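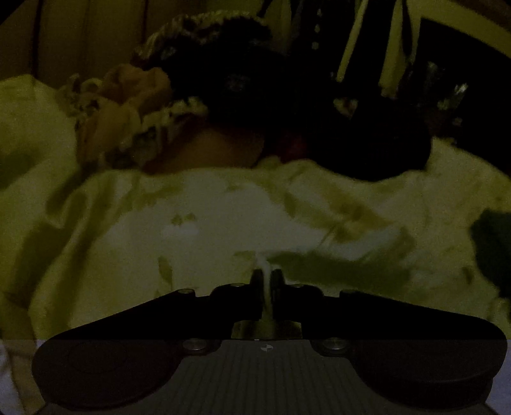

Making a bed in low light is the subject for the next fifteen minutes. I want to keep it practical, so stop me if I go too fast. Most of us learned this in a bright room, with space on every side and clothes picked for the job. At home it gets done late, in whatever you have on. A loose shirt like the pale one here is fine. Hair is better tied or banded back, and a knitted band does that well enough. Check what is hanging near the bed before you start, and move it if you are going to catch it with an elbow.

First point: clear the top before you pull anything. Towels, folded sheets, cushions, chargers, yesterday's socks. If you shake out a comforter with a cloth still lying on it, the cloth goes down the far side and you are on your knees looking for it. Run a flat hand over the whole surface first. In dim light a hand finds things sooner than your eyes do.

(Pause. Ask who makes the bed at night and who makes it in the morning.)
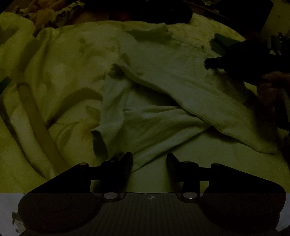 Kenza Kettani wrote to me after the Lorstead talk that she leaves the comforter alone until the folded linen is off the bed and put away in another room, since anything set down on a chair ends up back on the bed by bedtime. I have tried it her way for a month and I agree with her. Keep one shelf free for it.

Second point: work from the corners. Find two corners at the head end, pull them level, then go to the foot and do the same. Leave the middle until last. If you smooth the middle first, you only push the creases toward the edges and have to chase them. 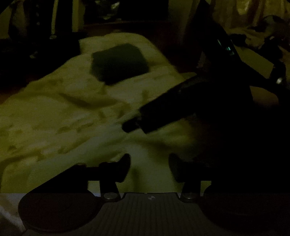 Pale rumpled comforter, green cushion on top.

Third point: cushions. Take them off, even if there is only one. People like to work around a cushion because it saves a step, and then there is a ridge under it when they lift it. Put it on the floor at the head end where you will not step on it.

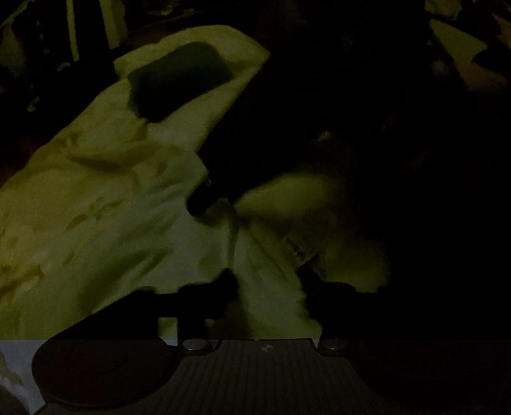
Once the top is bare, go over it with long strokes from the head to the foot. Use your forearm if the cover is thick. Four strokes will do for a double bed – more than that and you are just moving the filling around. Pillows go on next, cushion last.

(Hand over to Driss El Fassi for the part on washing and storage. Questions at the end.)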